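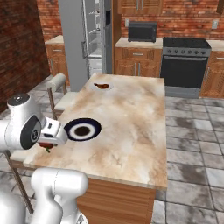

Shiela Samonte has judged the jam at the Vondville Show for seven years and has, by her own count, made three enemies. "Four if you include my sister," she says.

Last September brought 208 jars, most of them strawberry. She tasted every one with a plastic spoon and a dry cracker. "By lunch you'd trade your house for a pickle."

Runny jam she forgives. Gingham lids she doesn't. "It's a jar, love, not a christening."

Will she judge again? "They've already put my name in the program. I wasn't consulted."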